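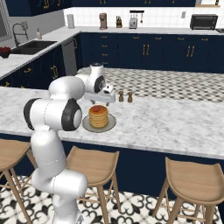 In defence of the long breakfast

My grandmother's kitchen had one table, one window and a clock that ran eight minutes fast, and on a Sunday morning you could sit down in it at nine and not get up again until somebody started asking about lunch. I have been thinking about those mornings a great deal lately, partly because I'm of an age when a person does, and partly because I realized in March that I had gone the better part of the winter without once eating breakfast sitting down with another human being.

I don't think I'm unusual. Most of the people I know eat the first meal of the day over the sink, or in the car, or at a desk with one hand on the mouse. We have agreed, without ever holding a meeting about it, that dinner is the meal that counts. Dinner gets the candles and the good plates and the worry about who is bringing what. Breakfast gets a granola bar and a travel mug, and if you're lucky a travel mug with a lid that works.

I'd like to put in a word for the other way of doing it. Dinner, much as I love it, comes at the end of things. Everybody arrives with the day already on them, and half the conversation is spent setting it down: the traffic, the boss, the teacher who sent the note home. At breakfast there's no day yet. People are a bit rumpled and a bit slow and they say odd, truthful things, the kind they would tidy up by six o'clock. My daughter told me she wanted to change schools over a bowl of porridge. My late husband, a quiet man, did nearly all his talking before ten.
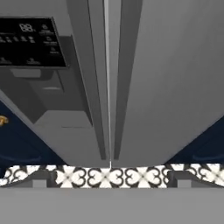

And it's cheap! I can't stress this enough to my younger friends, who tell me they would love to have people over but can't afford it, and they're right that a roast for eight has become a serious undertaking. Eggs have gone up too, I know, but flour and milk and a bit of butter will still feed a crowd, and no guest has ever looked down at a plate of toast at nine in the morning and wondered where the fish course was. You don't need wine. You don't even need to have cleaned the bathroom very well (I speak from experience).

When I lived in Plakport, which had a population of 523 if you counted the people who only came up for the summer, the community hall put on a breakfast the first Sunday of every month. We'd get 50 or so in a good month, fewer when the road was bad. There was no speaker and no raffle. You paid what you liked into a coffee tin, you sat wherever there was a chair, and so you ended up beside the fellow who plowed your driveway, or the woman you'd been avoiding since that business with the fence. I made two of my dearest friends over that hall's weak coffee, and I mended one quarrel, though it took three Sundays and a good deal of passing the jam.

I do understand the objections. People work shifts, children have hockey at ungodly hours, and some poor souls simply can't speak before noon and should be left alone with my blessing. I'm not asking for every day. Once a week would do, or once a month if that's what there is. Pick your morning, tell a neighbour, put the kettle on and leave the phones in another room until the second pot is finished.

I've started again myself, in a small way. Thursday is my day, as it happens, and there are usually three of us, sometimes four when the weather is kind. Last week we were still sitting there at eleven, arguing about whether marmalade ought to be kept in the fridge, and I still say it shouldn't.

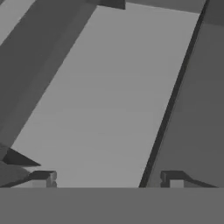 A long flat surface in pale grey.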